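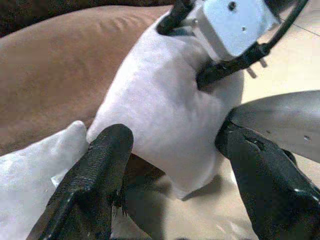 Photo: Draltau open day, view from the wrist camera

By Fikri Wuisan
Oct 29, 2023

The most useful thing I saw at the Draltau open day was a robot trying to deal with a soft white bundle of cloth that looked like a stuffed sock. A power adapter was resting against it, and the black cable ran right over the top.

I went because I have been writing about home robots for a while and had never been in the same room as one that was working. Draltau builds software for robot arms and rents the ground floor of a former carpet showroom. It let in 119 visitors over the day, in small groups. My group got the tidying demonstration, which was the one with the longest line.

The setup was simple. Household things were left lying on the floor and the arm had to pick them up. A screen showed us what the camera at the wrist was seeing, and I spent most of my time watching that screen instead of the arm. From there you see what the robot has to work with. Two black fingers come in from either side, the cloth bulges up between them, and the cable crosses close by. A person would move the cable first without thinking about it. For the arm, whether to move the cable is a separate question that somebody has to have taught it to ask.

My group saw the arm make several attempts at different things. Some went well. On one it closed on a dishcloth, lifted it, and dropped it halfway to the bin. On another it stopped above a shoe for so long that a man behind me asked if it had been switched off. The engineer running the session said no, and we waited, and it picked up the shoe.

I think this is how such events should be run, and I wish more companies would do it. In December I went to a show by a larger outfit called Lutell, where a machine named Skustis folded towels on a bare white table. The towels were all the same size and were handed to it one at a time. It did not miss once. I came home knowing that it could fold those towels on that table, and I could not have told you anything else about it.

Draltau handed out a sheet with its results for the month. The arm had made 476 attempts at picking up an object from a cluttered floor, and 208 of them ended with the object in the right bin. That is under half. A parent next to me read the numbers and said her six-year-old did worse, but I doubt she would pay for a machine that did the same. I wouldn't either. Still, I would take that sheet over any video with music on it.

There is an argument against doing things this way, and a friend who works in sales made it to me afterward. People remember the drop. They go home and tell others that the robot couldn't hold a dishcloth, and the company has spent a day making itself look bad. He may be right about some visitors. But people who are shown only clean runs will expect clean runs at home, and their homes have chargers and cords and socks on the floor. They will be let down later, after they have paid.

I do have complaints. The sheet did not say what counted as an attempt, and I had to ask. (If the arm reached and pulled back, that counted. If it never moved, that did not.) The stopping point for each run was up to the engineer. And the second demonstration, with a small cart called Yook that carried cups between two rooms, ran on a taped path with no obstacles, so we were back to the towels.

Tickets were 91 for a family, which is too much for an afternoon in a former carpet showroom. If the company wants ordinary people to judge the work, it should let them in for free. I would go again next year, mainly to read the new sheet and see whether the first number or the second has grown more.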